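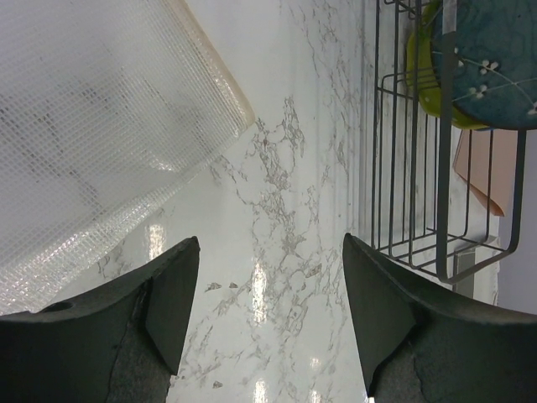 Up before six. Rain on the skylight again and the gutter on the north side still dripping into the bucket I put there in July. Emptied it, made tea, sat down with the choir music for an hour. The alto line in the second piece goes down to a place I can't reach before noon.

Drove to Irnlow after breakfast to see about the piano. The man at the shop wants 855 for the upright, delivery included, tuning not. He let me play it as long as I liked. The bass is good. Two keys near the top stick, the E worse than the other. I said I'd think about it and he wrote his number on the back of a bus timetable.

Stopped at Mahrous for bread and lentils. They were out of the flat loaves so I got the seeded one.

Radwa Alaoui called while I was putting the shopping away. She has moved rehearsal to 7:30 for the rest of the month and wants everyone off the page by the concert. There are 12 of us if the basses turn up. She asked if I would take the short solo in the Winis song and I said yes before I had looked at it. Looked at it afterward – it's 58 bars and most of them are rests, so I should manage.

Spent the afternoon on paperwork. Found the insurance letter in the folder with the seed packets. Paid the water bill. Did not get to the sheet music, all of it still in the hall closet in no order.

Lentil soup for supper, enough left for tomorrow. Sang through the solo three times with the window shut. The high note comes out thin but in tune. Measured the wall by the stairs for the piano and it would fit with a hand's width to spare, though the coat rack would have to go to the back door.

Rain let up by nine. Bucket half full.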